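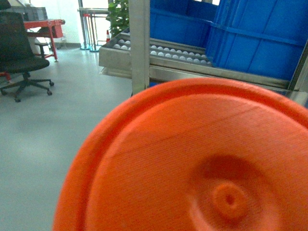 Sorting small white balls into blue bins

July 20, 2019
Posted by the Pollcombe workshop page

You need a steel tray with channels, a stand to hold it and a few blue plastic bins. Ours came from Lendton. We get through 3000 balls in July, so the order of work matters.

1. Wipe the channels with a dry cloth.
2. Fill the back row first, then the front. Keep the divider rail between them.
3. Roll each ball a little with a fingertip and take out any with a dent or a split seam.
4. Set the bins side by side on the sloped tray of the cart, open tops up. Put the larger ones where you can reach the bottom.
5. Move the good balls over by the handful. Stop at 178 to a bin.
6. Write the total on a card and tuck it inside the rim.
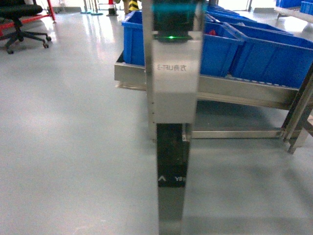 Blue bins on the steel cart.

Contact Pollcombe | Copyright 2019 | Back to top

Comments

gokon14: Do you wash them first?

Pollcombe: Only the muddy ones, in cold water.

escobedo: 178 is too many for my bins. I stop a good bit sooner.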